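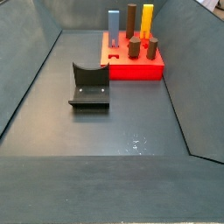

## Week 4 - Pegs, holes and the patient hand

Welcome back, everybody. I know some of you came in a little doubtful last time, wondering what a grown-up could possibly get out of a toddler's toy, and I hope by the end of this session you'll have warmed to it as much as I have over the years (my own first peg block was a gift from Petronella Molefe, and I still have it).

Our red block goes by its pegs: a tall blue one and a tall yellow one, both with notched feet, and then the brown cylinders, which come tall and short. Look at the feet before you look at the colors. Children nearly always go for color first, and on a block that is red all over, color won't tell them where anything goes.

**Try it in pairs, 20 minutes**

1. One of you is the child, one is the grown-up. The grown-up keeps quiet - harder than it sounds!
2. Take out a peg, turn it over, and feel the end with your eyes shut.
3. Find its hole with a fingertip before you bring the peg anywhere near it.
4. Swap, and start with the cross-shaped hole this time.

Write down every moment you wanted to help and didn't. Bring those notes along, please, even the messy ones.

**Reading:** Raluca Crăciun's chapter on hand and eye, up to page 16. Gerrit Tshabalala has spare copies if yours has wandered off.

**Written work:** 800 words on one child, one toy, one sitting.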